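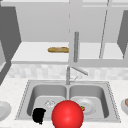 Simulated kitchen: double-basin sink, with a plate and a strawberry in the right basin.

About Kostley

Kostley is a software and test company working on robot manipulation in household kitchens. We build simulated kitchens, run control policies in them, and report how the policies perform. Our customers are robot makers and research labs that need repeatable test conditions before they commit time on hardware.

What we do

Most of our work concerns the sink and the counter next to it. Sinks are difficult for a manipulator. The basin walls limit the approach angles, the divider blocks lateral motion, and a faucet takes up space above the basins. Plates lying flat on a basin floor leave little clearance under the rim for a grasp.

Our scene library, Evham, holds 200 kitchen layouts. Each layout stores geometry, collision meshes, joint limits for cabinet doors and faucet levers, and mass and friction values for loose objects. Object placement is set by a seed, so a run can be repeated exactly. Shading is kept simple to hold down render time.

The second product, Priltham, is the test runner. It loads a layout, resets the objects, executes the policy and logs joint states, contacts and task outcome. Results are exported as plain tables.

Open day

We hold an open day every September at our Wysocka site. The program has 4 stations and lasts 2 hours. Visitors move between stations in small groups.

Station 1 covers scene building, from measured cabinet dimensions to a working layout. Station 2 is the sink demonstration. A policy is run in simulation on pick-and-place tasks between basin, counter and shelf, and the contact log is displayed next to the render. Visitors may change the seed and start a new run. Failed runs are left in the log and discussed. Station 3 deals with friction and mass settings and their effect on grasp results. Station 4 is a question session with the engineering staff.

Engineering classes can request a separate visit outside the open day. The content is the same, except that Station 3 is replaced by a supervised exercise in which students edit a layout and run it themselves. A laptop is not required.

Requests should state group size, preferred month and any prior experience with simulation tools.

Page last revised 10 November 2025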